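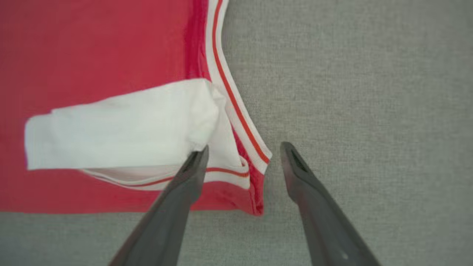 Ansel Ruiz-Ortega remarked on reading the draft that striped ribbing should be pressed flat by hand before any fold is made, as a puckered trim sets the whole garment crooked. The point is accepted and has been added to the folding procedure.

Textiles notebook, Plotcombe workroom, Thursday, February

Folding of red garments continued on the grey upholstered surface. Red pieces with white trim are to be kept apart from plain white stock until the colour test is complete — the Fultcombe wash sheet gives no guidance on mixed loads. Item 217 weighed 262 g before folding. The Hudberg shelf labels have been reordered.

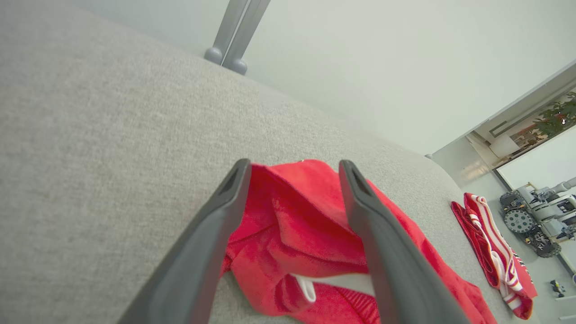
Should striped pieces be folded along the stripe or across it? Along the stripe for the first fold, then across in thirds, so that the edges remain visible on the shelf.

Care tags are to be read before folding and any illegible tag entered in the ledger. Vik to confirm shelf depth before the next batch. Colour test to be repeated Thursday at 900 rpm.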